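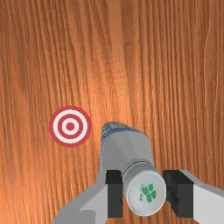 Figure 1. View along the gripper, with the object held between the pads and the target to its left.

Can a Machine Put the Groceries Away Yet?
Natsumi Katayama, Catgate project report

My grandmother keeps bottled water in the garage, and every visit begins with somebody carrying it into the kitchen and lining it up on the bench. I have wondered for years why a machine can't do that for her, so when our supervisor asked for a chore small enough to study properly, I knew mine straight away - move one bottle to one marked spot on a table. All of my work was done in simulation, which is kinder than a real kitchen in nearly every way. 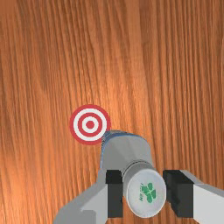

Figure 2. Far end of the held object at the edge of the target.

I planned 30 runs for each version of the controller, and I gave each run a limit of 800 steps. I counted a placement only if the bottle ended upright, inside the outer red ring and free of the fingers. My first version, Denlow, treated arriving near the target as good enough, and I'm a little embarrassed by how long I was happy with that.
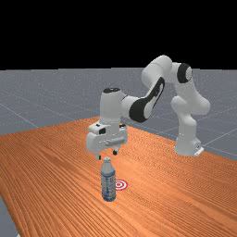
Figure 3. Side view of the arm, with the fingers spread at the top of the bottle.

The second version, Melau, spends more of its time on the approach. A person reaching for a bottle makes dozens of little corrections without noticing, and I had to write down every one I could think of (my notebook from February is mostly drawings of bottle necks).
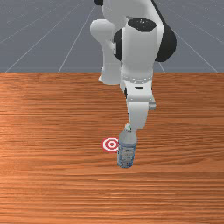
My own view, after all these evenings, is that a tidy table with one bottle is within reach, and my grandmother's bench, with its fruit bowl and yesterday's mail, is still a fair way off. I'd like to try a second bottle of a different colour next, and then a shelf.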